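Category: Home & Interiors > Storage Studies

3.2 Open shelving and what ends up on it 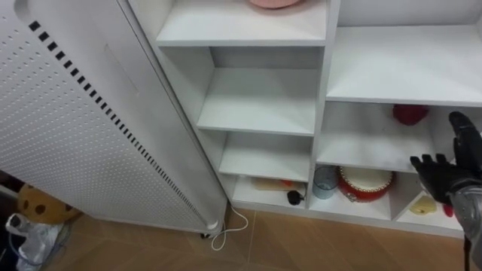 Vol. 13, p. 712

Figure 4. Multi-cubby unit beside a tall appliance, corner placement.

Corner units were the hardest to code. Ghaffari and Rostami did the first pass in May, Heydari the second. Same sheet both times, one line per compartment. Disagreements went to Mousavi.

The unit in Fig. 4 is white, open fronted, compartments of different sizes. Middle column is narrow. Two of its shelves are empty, and so is the big deep one at the top of the wider right-hand section. The low cubby is where things collect: a flat tan board toward the back, a small orange object behind it, and a small black device with a short cord at the front (coded "charger/plug, unsure"). We saw this pattern alot. Small stuff goes low, the large easy shelves stay bare.

Cables coded seperately. A thin white one comes out at the base of the unit and loops on the floor, so score 1 for floor clutter. The perforated appliance next to it is not storage and was left out of the shelf totals, but its side runs parallel to the unit and limits reach from the left. See access scores, Table 2.

Object at the very top of the middle section, pink, rounded: type not assigned. Sheets with an unassigned item were kept in, nearly 500 of 1000.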